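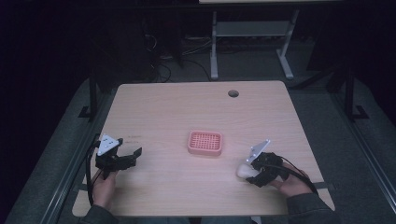 3.2 Setting and materials

The second part of the study concerns the smallest object in the washroom inventory, the soap dish, and the surface on which it is placed. Earlier work at the Virnwood residence had treated the dish as a minor fitting. Residents and cleaning staff raised it often enough in interviews, however, that Priedītis proposed giving it a section of its own. Their remarks concerned three matters: soap that stayed soft, marks left on tabletops, and dishes that were put back without being emptied.

Four types of dish were obtained through Ramov, the supplier already used by the residence. Two were closed trays with a flat floor, one was a ribbed tray, and one was a shallow plastic dish with a perforated floor and a raised rim. All were used with the same unscented white soap, bought in a single order so that differences in hardness would not affect the ratings. The tables had a light wood-grain surface, which staff described as pleasant to work at but quick to show residue.

3.3 Procedure

Each of the 25 participants was asked to take the soap from the dish, use it at the basin, return it, and leave the table in the state in which they would wish to find it. No instruction was given on wiping. The task was repeated 12 times per participant over the month of July, with the type of dish changed after every 3 repetitions. Sessions began in the early afternoon, after the midday cleaning round had ended.

At the close of each session Žukauskas inspected the tabletop under the ordinary room lighting and recorded any mark that remained. Marks were entered in one of four classes: none, faint, distinct, and raised. A faint mark was one that changed the tone of the surface without hiding the grain. A distinct mark hid the grain in at least one place. The class "raised" was kept for residue that could be felt with a fingertip. The position of each mark was noted relative to the dish and to the nearest table edge.
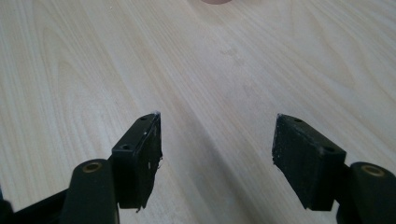

Figure 4. Faint grayish mark on the light wood-grain tabletop, a little below and to the right of center.

Faint marks proved the hardest to record consistently. On a pale surface with a strong grain pattern, a gray smudge may be lost among the darker streaks, and a shadow lying across the table makes the judgment harder still. Two readings were therefore taken, the second from the opposite side of the table. Where the readings differed, the lower class was entered. This rule may understate the number of faint marks, and the totals for that class should be read with this in mind.

3.4 Observations

The participants differed more in how they returned the soap than in how they picked it up. Many set it down at once and did not touch the dish again. Others turned the bar, tilted the dish over the basin, or moved the dish a short distance and wiped the place where it had stood. These habits were stable within a person and changed little when the type of dish was changed.

The perforated dish received the best ratings for the condition of the soap and mixed ratings for the condition of the table. Several participants noted that water passing through the openings had to go somewhere – in most cases onto the surface beneath. The closed trays kept the table cleaner between sessions but were described as unpleasant to empty. Staff preferred the ribbed tray, chiefly on account of the time needed to rinse it.

3.5 Questions raised by staff

A draft of this section was read aloud at the Tuesday staff meeting. The discussion is reported here in shortened form, beginning with the point that took up most of the time. 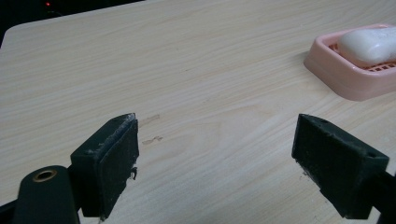 Should a perforated soap dish be placed directly on a wood-grain tabletop?

It may be, provided that a removable tray or folded cloth is set beneath it and the surface is wiped at each cleaning round.

Staff accepted this arrangement for the shared washrooms. In private rooms the choice of dish was left to the resident, and the cleaning schedule was not changed.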